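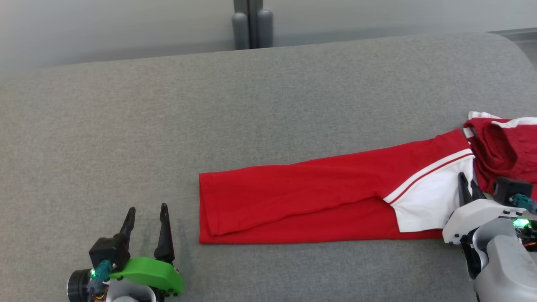 Red top with white accents, one sleeve out flat.

Playtesters wanted: Flito, season two

Flikutora is looking for 80 people to play the next season of Flito before it goes live. Flito is our online arena shooter for teams of four. Season two adds a new map, Dursun, and a ranked mode. We think both are nearly ready. We thought that last time too, and then the servers fell over on a Tuesday evening and stayed down until breakfast.

So we would like doubters. For season one we had 1039 sign-ups, and most of the feedback forms we got back said "great game" or "fun." That is kind, but it didn't help us find the door on the harbor map that let players walk under the floor. If you have quit a shooter because of its matchmaking, or if you read patch notes and don't believe them, please apply.

What you'd be doing

The test runs for 14 days in June. You play at least one ranked session on 13 of them, and you can pick which day you skip. After each session there is a short form. Please write down what went wrong, when, and what you were doing. Guesses about the cause are welcome but we will probably ignore them.

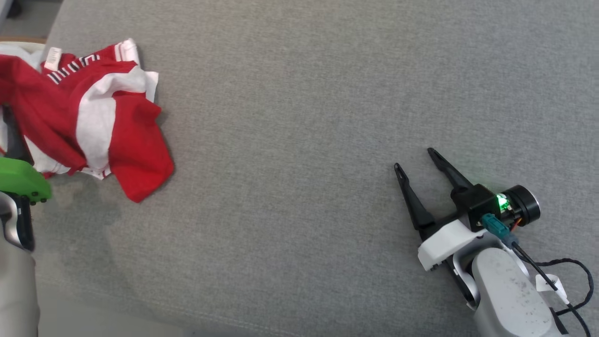

Do testers get paid?
Each tester who finishes gets a flat fee by bank transfer, and the amount is in the agreement you see before you sign. We don't pay in skins or in-game coins.

Who can apply

You need to be 18 or older, with a PC that can run the current season and a wired connection if you can manage one. Rank doesn't matter. We have enough very good players and not enough bad ones. People who work for another game studio can't take part.

You will have to sign a non-disclosure agreement. It covers the new map and the ranked rules until launch. It does not stop you from saying the game is bad once the season is out, and we had the lawyers take that line out of the first draft.

How to apply

Fill in the form on the Dollow page of our site (Dollow is our test client, and you'll need an account there anyway). Tell us about the last game update that annoyed you and why. Two paragraphs is plenty. The form closes at 6 p.m. on the last Tuesday in May. Everyone gets a reply, including the people we turn down.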